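In defense of the toy bin

I have a thing against labeled shelves. You know the ones, with a little basket for the blocks and another for the cars, and a card on the front with a drawing of a car so the three-year-olds can sort. They look wonderful for one afternoon. Then real life happens, and somebody has to stand there at bedtime deciding whether a plastic whale is a "sea animal" or a "bath toy."

We did the shelves at our house for 4 months. I bought the whole setup from Folley (don't ask what it cost) and spent an entire rainy day in March putting it together, and I was so proud of it! By summer the car basket had doll shoes in it, the blocks had drifted under the couch, and I was spending twenty minutes every night sorting things my kids were going to dump out again before breakfast.

So I gave up and went back to what my grandmother had, a big ugly bin. Everything goes in. The lid got lost years ago and I don't miss it.

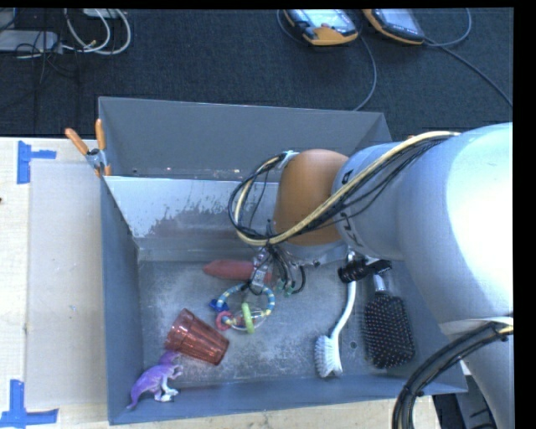 Metal is the way to go, if you can find one. I know plastic is lighter, and I know the Kerkel tubs come in those nice soft colors, but we cracked 2 of them in a single winter just from the kids leaning on the sides. A metal bin gets scratched up and dull on the bottom and keeps right on being a bin. The scratches don't bother me one bit. I'd worry more about a toy bin that still looked new. (Do run your hand along the edges before you bring one home, please. If it's sharp anywhere, leave it at the store.)

People tell me kids can't find anything in a bin like that. Well, no, not right away! They have to dig, and I think the digging is half the fun. My youngest will go in after a dinosaur and come out with a whistle and a rubber duck, and then the whole game changes. On the shelves she went straight to the same three things every single day.

The other complaint I get is noise, and okay, that one's fair. Blocks going into a metal bin at seven in the morning is a terrible sound. We put an old bath mat underneath, which helps a little, and in the end I moved it to the far side of the playroom, next to the Tarar rug we don't care about anymore.

I'll give the shelf people puzzles. Puzzles do need their own spot, and so does anything with tiny pieces that belong together. We keep those up high in the hall closet and the kids ask for them. The rest can go in the bin, and cleanup at our house is done before the bathtub fills.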